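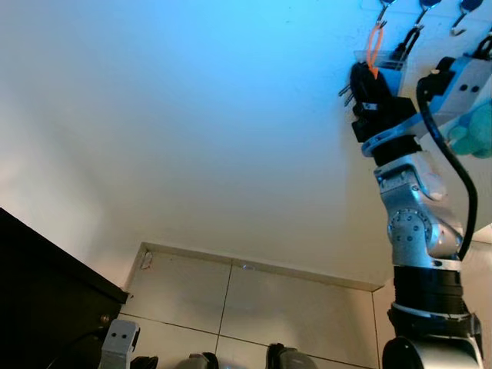 Sitwood Hobby Room – minutes, November get-together

I'm on minutes again, so please forgive the spelling. We started at 7:15 and I got most of it down, apart from the bit where everyone talked at once about the heater.

Matters from last time
The shelf order from Givura is in and paid for. Total was $907, a little under what we'd agreed. The leftover money stays in the room fund, which now stands at $1,226 (hooray!).

Hooks
We spent a long while on the hooks. They're up on the white wall now and everyone likes them, but we need some rules or they'll be buried by New Year. Agreed: one thing per hook, nothing heavy, and if it's on a strap or a loop it goes on the hook and not on the bench. Coats go in the hallway. I know, I know – I'm the worst one for it.

Small parts in bags
The Arano shop had packs of 100 zip ties on offer and we said yes to two. The plan is to put the loose bits in clear bags, run a zip tie through a hole in the top strip and leave it as a nice big loop, so the bag can hang up where you can see what's in it. The bags hold up to 24 of the small brackets, if you don't mind a squeeze. Bright ties only, please, so we can spot them from the door.

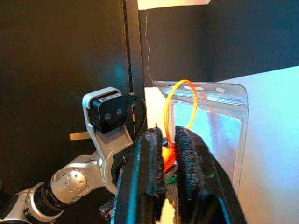
Philomena Addo asked what happens when somebody pulls the tie too tight and the bag has to be cut down, and wondered if we shouldn't get the reusable kind for anything we open every week. Good point, and we all felt a bit silly. She'll price them up. Until then, leave the loops slack – wide enough for two fingers.

MacRitchie boxes
Still under the window. Still unsorted. I've put myself down for the first two and would love company.

Any other business
The kettle needs descaling. Someone has the long tape measure at home, so have a look, please.

Closed at 8:40. Next one is in January, same time, and I'm bringing the cookies.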